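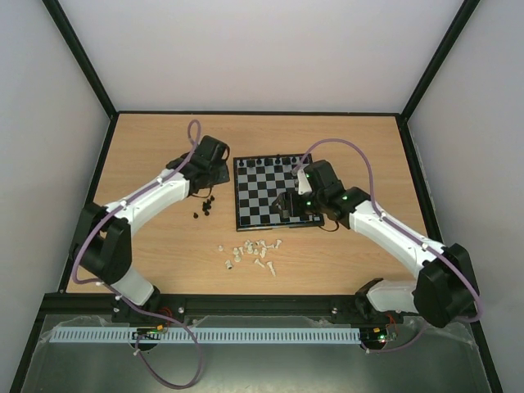

The two arms at work on the chess task, black pieces first.

Project diary, Quinlan bench, July

Work on the chess setup task continued through the morning. The operator on the first shift was Shona Treloar, who has now moved from the Willasano sorting task to this one full time. Each recording begins with the pieces off the board and ends when both sides are set out in their starting places. The far row is filled before any white piece is touched. This order was agreed with the Stilcombe office last month and is to be kept for the whole set.

At the close of the shift the log stood at 478 recordings, of which 442 were accepted on review. The remainder were set aside, most of them for pieces let go too high above the square. They have been labeled and kept - Clillden has asked for failed attempts to be stored with the same care as good ones.

Two matters were raised. The first concerns pieces that have fallen on their sides. Operators differ in how they stand them up, and the reviewers would like both methods to remain in the set. No change to the written procedure was made. The second concerns the pawns, which are harder to grip squarely than the taller pieces. Ms. Treloar prefers a slower approach from directly overhead and has been asked to write a short note for the next shift.

The starting piles are to be mixed by hand before every recording. It was found that 37 of the earlier recordings began from nearly the same layout, and these will be repeated.

The afternoon shift began at 1:30. The right gripper was checked and its home position set again before recording resumed. Review of the morning files is to be finished before the transfer to Clillden.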